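The Plaltside Open Day is a yearly robotics demonstration held each July in Curkton. It was started by Aslı Işık and Narendra Bisht, and the first one drew 200 visitors – far more than the hall had chairs for!

The best-loved part is the Danko table, where a robot arm works with small colored blocks on a wooden board.

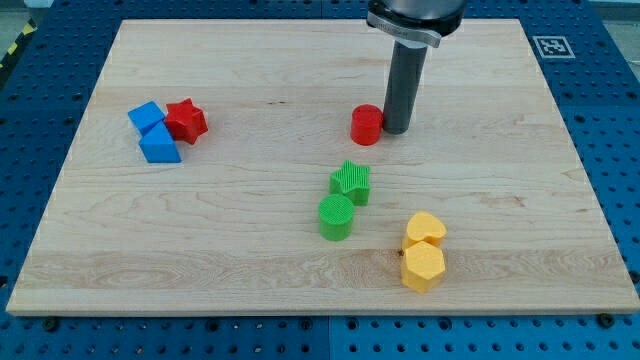 Sessions run for 59 minutes, with two on Thursday afternoon, and visitors may stand right at the rope and ask whatever they like. Bisht gives most of the talks and happily stops for children's questions. The evening belongs to Hendo, a wheeled delivery robot that tours the hallways and always gathers a lively crowd.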